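I've been trying to learn the piano accordion since October, which my neighbours can confirm. Domnica Ilie from two doors down was the one who talked me into it. She had an old Stanciu sitting in her spare room, 142 bucks and a plate of lamingtons and it was mine (the lamingtons were her idea, I'd have paid more).

Nobody warned me about the bellows! I thought the keys would be the hard part, what with doing piano till I was twelve, but your left arm has to do the breathing while your left fingers poke at buttons you can't even see. The first week I managed four bars of a waltz before my shoulder packed it in. Four bars! I had a lie down after.

So my whole practice routine now is built on small, boring goes. I play for 17 minutes while the rice cooks, door shut, dog outside. Right hand on its own, then left hand on its own, then both at a speed that would embarrass a snail. If I muck up the same spot three times I leave it and play something I already know, so I finish in a good mood.
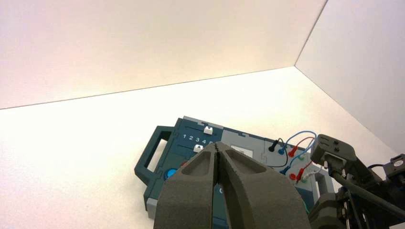
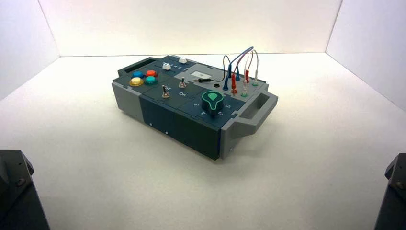
The teal one with the sliders, then the board on the white table.

Back to the waltz. It's called Skametti, or that's what is pencilled on the top of the sheet music, and I can't find it anywhere online. The middle section goes into a minor key and sounds gorgeous when Domnica plays it. When I play it, it sounds like a ute reversing. But last night at half past six I got all the way through without stopping, wrong notes and all, and I may have yelled loudly enough to set the dog off.

Next job is the straps. They've stretched, and the whole thing slides down to my hip whenever I get carried away. Domnica reckons I should get proper padded ones with a back strap, and I've got my eye on a set in a nice dark red. If anyone's got a favourite kind, or knows where that waltz comes from, pop it in the comments because I'm dying to know.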